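Section 5. Planning and budgeting a bench cell

Issue: Jun 9, 2023
Applies to: Volon twin-arm bench kit, Camar gripper set

5.1 Scope

This section covers what has to be bought, and in what order, before a twin-arm bench cell is installed. Mounting and wiring are in Section 6. Complete the steps below before an order is placed. Arms, grippers and cameras are quoted separately, and a change to one usually alters the other two.

5.2 Fix the task first

1. Write down the task in one sentence. The worked costing in this section uses "sort rolls of tape between a bench and a tray".

2. List every item the arms will handle, with its largest and smallest dimension. Compare these with the jaw opening on the Camar data sheet.

3. Decide whether the tray will be used flat, upright or both. An upright tray has to be reached from the side, and the clearance in front of its face must be added to the bench width.
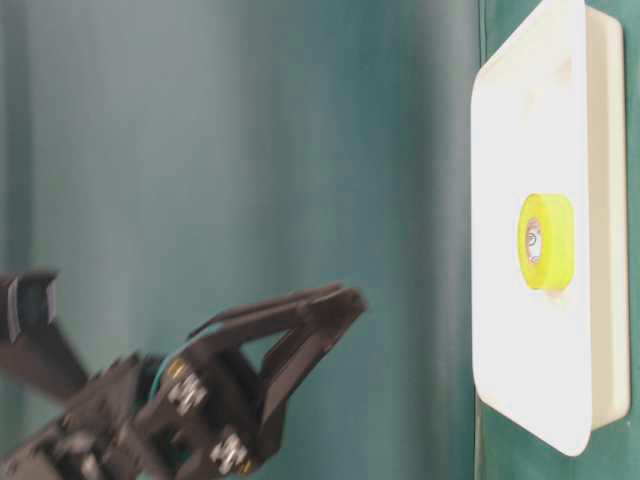
4. Mark the reach of each arm on a plan of the bench. The two areas must overlap if both arms are to serve the same tray.

5. Keep the plan with the order. Volon will ask for it if a longer arm link is requested later.

CAUTION: Do not size the bench from the arm reach alone. Allow for the elbow, the cable loop and the full length of the open gripper.

5.3 Work surface and consumables

A plain cloth in one colour is enough for most bench work. Choose a shade that none of the handled items shares closely. Buy two lengths from the same batch, so that the surface can be changed without setting the cameras again.

Test items should be cheap, easy to replace and different in colour. Tape rolls meet all of these needs and are stocked by most suppliers. Order spares with the first set.
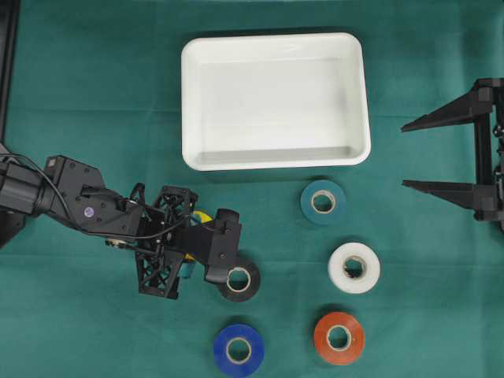
Figure 5-2. Bench laid out with tray, tape rolls and both grippers.

Note: Printed fingers are a consumable. Enter them in the running budget and keep the print files with the purchase record. Solid and lattice fingers carry different part numbers and are not sold as a mixed set.

5.4 Costing

Enter the following in the planning sheet. Prices are in pounds, before tax.

Twin-arm bench kit: 2622
Gripper finger set, spare: 141
Wrist camera with lead and bracket: 259

The wrist camera is priced per arm. A cell with a camera on each wrist needs two, and the second must be on the same order if matched lenses are wanted. The head camera and the fixed side camera are listed under Skomiron accessories and are quoted on request.

6. Add carriage. Kits sent from the Wihongi depot travel in two cartons and are charged as two.

7. Add a replacement line for fingers, cloth and test items, to be reviewed each December.

8. Leave the controller licence out of the equipment total. It is billed by the year.

5.5 Choosing the wrist camera

The wrist camera should show both fingertips and enough of the surface beyond them to include the next item to be picked. A narrow lens gives a larger view of the item but loses the tray as the arm comes down. A wide lens keeps the tray in view, at the cost of detail at the edges.
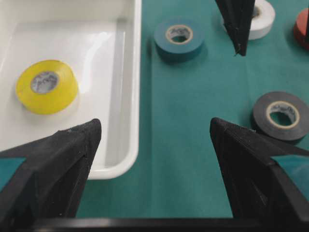 If small print has to be read by the control software, ask for the higher resolution sensor at the time of order. It cannot be fitted afterwards without changing the bracket. For sorting by colour the standard sensor is sufficient, and the saving is better spent on lighting.

CAUTION: Check the bracket against the gripper before ordering. Brackets for the older Camar gripper have the same hole spacing but sit too low, and the base bar will fill the lower part of the view.

5.6 Before the order is released

9. Confirm that the bench will carry the clamps.

10. Confirm that a mains outlet is within reach of each controller. Extension leads are not supplied.

11. Send the plan, the item list and the costing sheet together. Volon does not hold quoted prices against an incomplete set.

Go to Section 6 when the delivery note has been received.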